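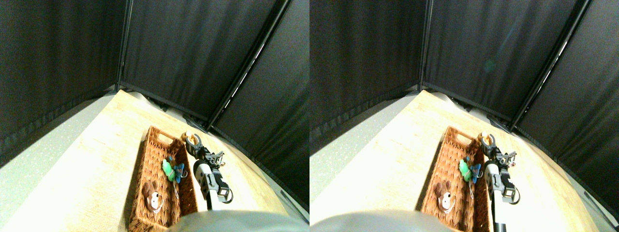
*Words by the Burnesov Young Explainers desk · Jul 15, 2021 · Reading time: 4 minutes*

# Why does a basket hold so many soft toys?

Grown-ups love a basket. Give them any pile of soft toys and sooner or later they'll say, "Let's put those in a basket," as if the toys had asked.

A basket is a clever bit of kit, though, and people have been making them for thousands of years. Wicker is the word for things made by weaving. Rattan is one of the plants you can weave with. It's a kind of palm that climbs up other trees in hot forests, which is a bit cheeky of it. The long stems are cut, dried and split into strips. Soaked strips bend easily, so a weaver can pass them over and under each other, and when they dry they stay put. Over, under, over, under. If you think that sounds dull, try it for an afternoon and you'll be certain.

Many baskets have a gap at one end. It isn't a mistake, and mice didn't do it. Your fingers go through it when you carry the thing.

## The great squash

Now for the toys. A soft toy is mostly air wearing a furry coat. Inside is fluffy stuffing, made of very thin fibres all tangled up, with air in the spaces between them. Push on a toy and some of the air is squeezed out. Let go and the fibres spring back, and in comes the air again. (Your pillow does the same every night and never complains.)

Wooden bricks won't squash. They sit in a basket with stubborn gaps between them. A plush dog will fold his ears, lend his tummy to the duck and generally budge up. 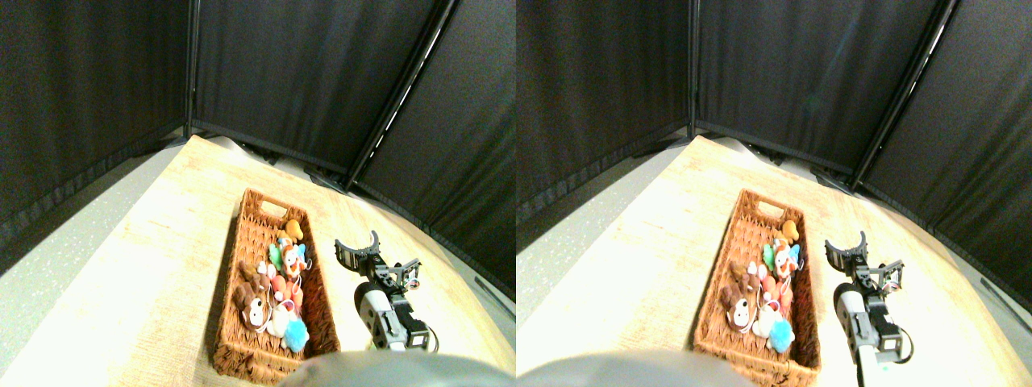

*A full house: duck, dog, clown and carrots, with a bright blue fuzzy ball near one corner.*

Anything with string on it is a different matter. Thin cords slide into loops, loops slide round other loops, and soon one carrot won't leave without its friends. Scientists have studied knots in shaken string, and the longer the string, the more easily it tangles. Tugging harder usually makes it worse. You will tug harder anyway.

## And what about the table?

While you're down at toy level, have a look at the nearest bit of wood. The fine lines on it are called the grain. They come from the way the tree grew, with long, thin fibres running up the trunk. Cut the wood one way and you get straight lines. Cut it another way and you get swirls, or something that looks like your uncle.

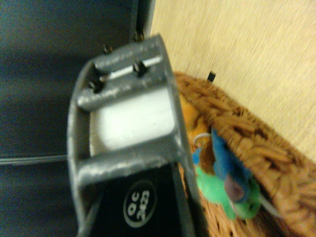
*Top right: pale wood, with faint grain lines running across it at a slant.*

## Try it yourself

You need one basket, 8 soft toys and a grown-up who thinks you're tidying.

1. Drop the toys in any old how. Look at how high they reach.
2. Take them out. Put the biggest in first and press down gently.
3. Tuck the little ones into the gaps.
4. Look at the height again.

The Skadine Toy Library has a page of basket puzzles if you run out of toys. If you run out of basket, start on the sock drawer.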